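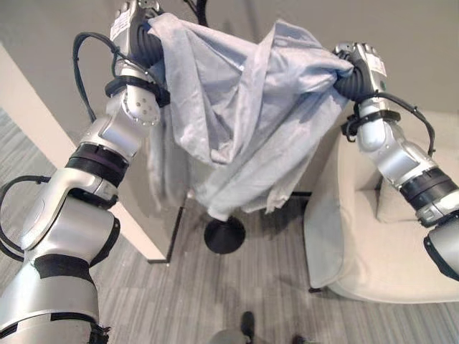
**Dudis Community Help – Cloth Manipulation Group**

### Counting regrasps in two-arm unfolding trials

**Tuncay Kırmızıgül**

Our team is reproducing the Gonon unfolding method, in which the cloth is lifted by two grippers before it is laid out. The protocol reports 388 successes in 464 trials. It does not state whether a trial with a second grasp is recorded as a success or excluded. Which practice should we follow?

**Birsen Taşdemir**

A regrasp is permitted, provided it occurs before the cloth is released. Please record it in a separate column and report both rates. Our own May series of 200 trials was analysed in this manner, and the single-grasp rate was the more useful of the two when comparing controllers.

The wrist view should be used to judge contact – the head view is often blocked by the fabric. 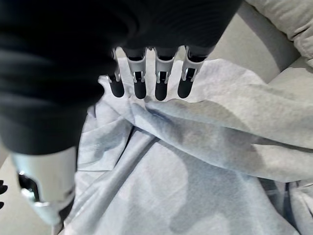 *Wrist view: fingers at the upper edge of a fold.*

Where the reviewer cannot determine contact, mark the trial "unclear" and retain it in the total.

**Sarıgül lab account**

We just count anything that ends up flat. Never had a complaint about it.

**Tuncay Kırmızıgül**

Thank you. We will adopt the separate column and relabel our earlier trials accordingly.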